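Subscribing to Service Notices on Wirport

Last updated: October

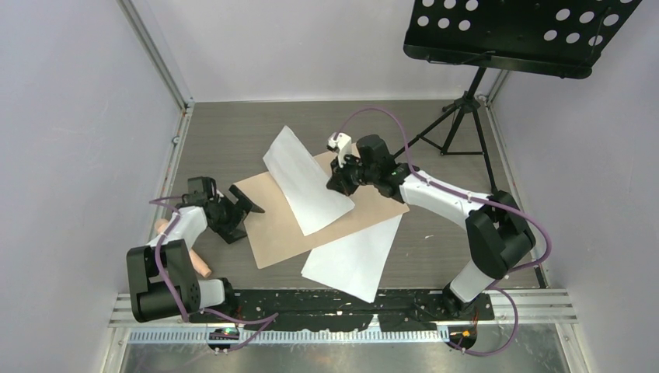
Wirport allows any registered user to receive notices from the departments and partner bodies they choose to follow. Notices cover planned closures, changes to opening hours, system outages and urgent safety messages. They are sent separately from the general newsletter, and unsubscribing from one has no effect on the other. Each notice may carry a single picture, which is shown at the head of the message. Users on a limited data plan may prefer to turn pictures off, as explained in step 4.

Before you begin

You will need a Wirport account with a confirmed email address. If you wish to receive notices by text message, you must also have a mobile number saved in your profile. Accounts opened through the Flarkcombe or Starnthorpe offices already have notices enabled for the local office, and these users may go directly to step 3.

Setting up your notices

1. Sign in and open your profile. Select "Notices" from the menu on the left.

2. Select "Add a sender". Type the first few letters of the department or body, or browse the full list. There are currently 26 senders. Tick each one you wish to follow, then select "Save".

3. Choose how you would like to be contacted. Email is selected by default. Text messages are limited to 300 characters and contain a link to the full notice.

4. Under "Display", choose whether pictures are to be shown. The setting applies to email and to the mobile app.

5. Select "Send a test notice". The test should reach you within five minutes. If it does not, check your junk folder and confirm that your contact details are correct.

Quiet hours

You may set a period during which ordinary notices are held back. Held notices are delivered together when the period ends. Urgent safety messages are always delivered at once and cannot be delayed.

Stopping notices

Return to the "Notices" page, clear the tick beside the sender and select "Save". Text message users may also reply STOP, but this will end text notices from all senders.

Bodies wishing to become senders

Applications are handled by Refilwe Makhubela, Digital Services. Senders who previously published through Psarras should contact Chrysoula Makris before applying, so that existing subscriber lists can be transferred. Each sender must name at least one person authorised to issue urgent messages outside office hours.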